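Cindport Library Will Keep Its Old Reading Tables

The 22 tables in the main reading room of the Cindport Public Library will be repaired and put back into use instead of being replaced, the library board decided in November. 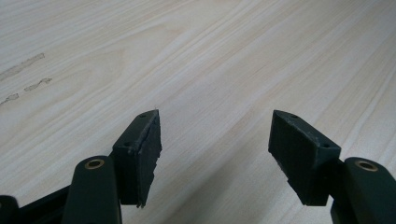

The decision ends two years of discussion over what to do with furniture that has been in the building longer than most of the staff. An earlier plan would have sent the tables to auction and brought in new ones with plastic-coated tops. The board dropped that plan after a survey of library users and a second look at the cost. Under the new plan the tops will be cleaned, lightly sanded and given a clear finish, with no stain added. Pale wood with a fine, long grain shows grayish smudges and streaks easily, and the library says marks of that sort were the most common complaint in the survey. Deep scratches, loose legs and old water rings came next.

A total of 1,193 people filled in the survey, on paper at the front desk or through the library website. They were asked whether they wanted new tables, repaired tables or no change. Repair had the most support by a wide margin. Many of those who chose it also asked for better lamps and more outlets, and those requests are being handled as part of a separate budget.

The work will be done by Shehu Woodworking, a shop on Gevia Street that has repaired doors and window frames for the city before. The shop will take the tables in small groups so that the reading room can stay open. Each group is expected to be gone for two weeks. The first will leave after the holiday closing, and the last should be back before the summer reading program begins.

While a group is away, the library will bring folding tables up from the basement meeting room. These are narrower than the reading tables and seat fewer people. Visitors who need a large surface for maps or newspapers are asked to use the local history room on the second floor, which will open an hour earlier than usual, at 9 a.m., for as long as the work goes on.

The reading room has 206 seats when all of the tables and the window benches are in use. That number will drop during the repairs, and the staff expects the room to be crowded in the late afternoon, when students come in after school. The children's room and the computer area are not part of the project and will keep their normal hours.

What will be done

Every table will get the same basic treatment. The shop will wash the top with a mild cleaner, let it dry fully and then sand it by hand along the grain. Machine sanding was ruled out for the tops. It is quicker, but it can leave swirl marks that show up under a clear finish, and the shop said some of the tops have already lost a good deal of thickness at the corners from earlier work.

After sanding, each top will get several thin coats of a water-based finish. The finish was picked after a test on one table that stood near the periodicals desk from spring until early fall. Staff set out cups, pens and damp cloths on it and checked the surface at the end of each month. Ballpoint ink wiped off with a wet cloth if it was caught the same day. Pencil came off at any time. Permanent marker did not come off, and the library will go on keeping markers behind the desk.

A darker stain was also tried on a spare leaf. It hid small marks well but made the room look dim on cloudy days, and people who tried it said that white paper was harder on the eyes against it. The board voted to leave the wood its own color.

Five of the tables have damage to the frame and will need more time. Two have split rails, and the others have legs that were fixed with metal brackets at some point and never sat level again. The brackets will come off and the joints will be glued. Felt pads will go under all of the legs, including those on tables that do not need other repair. The floor of the reading room was refinished a few years ago and already has scrape marks near the doors.

Cost and funding

The board did not give a full breakdown of the cost at its meeting. It said the repair would come in under the lowest bid for new furniture, and that the money would come from the building fund and a grant from the Teleck Fund, a local foundation that pays for work on public buildings in the county. The grant covers the labor. The building fund will pay for materials and for moving the tables.

No money will be taken from the book budget. That point came up several times during public comment. The library cut its book purchases two budgets ago to pay for a new boiler, and a number of residents wanted to be sure that would not happen again.

Some speakers at the meeting were against the plan. They said that old tables would need attention again before long and that wooden tops take more daily care than the library has staff for. One asked for a mix, with new tables near the entrance and the old ones at the back. The board considered this but voted it down. Members said that two heights of table in the same room would cause trouble with the chairs, which were bought to fit the old ones.

Daily care

The library has written a short set of rules for the tables, to take effect when the first group comes back. Drinks will still be allowed if they have a lid. Food will not be allowed, which is the current rule. Laptops can be used on any table, but clamps and stands that grip the edge cannot. People doing craft work or using glue, paint or a cutting blade will be asked to move to the activity room, where the tables have covered tops.

Staff will wipe the tables each night with a barely damp cloth and dry them right away. Spray cleaners will no longer be used in the reading room. The shop told the library that years of spray cleaner had left a film on the old finish, and that dirt from hands and sleeves sticks to the film. Much of what looks like wear may lift off in the first wash.

Anyone who finds a new mark or spill is asked to tell the desk and leave it alone. Rubbing a mark with a paper towel or an eraser can dull the finish and leave a patch that is harder to fix than the mark was. Small bottles of cleaner and clean cloths will be kept at the desk for staff use.

The tables will be checked once a year after the work is done. If the finish has worn thin in places, the shop will add a fresh coat over the winter closing. The agreement with the shop covers the first two of these yearly checks.

Chairs not included

The chairs in the reading room are not part of the project. Many have worn seats, and the survey drew a large number of comments about them. The board said it would look at the chairs once the tables were finished and the final cost was known. Until then, broken chairs will be taken out of the room as they are reported, and spare ones will be brought in from the meeting room.

A schedule showing which tables will be out, and when, will be posted by the main entrance and on the library website. Groups that have a standing reservation in the reading room will be contacted by the desk before their tables are moved. New reservations for large groups will not be taken until all of the tables are back, but the basement meeting room can still be booked in the usual way, by phone or in person.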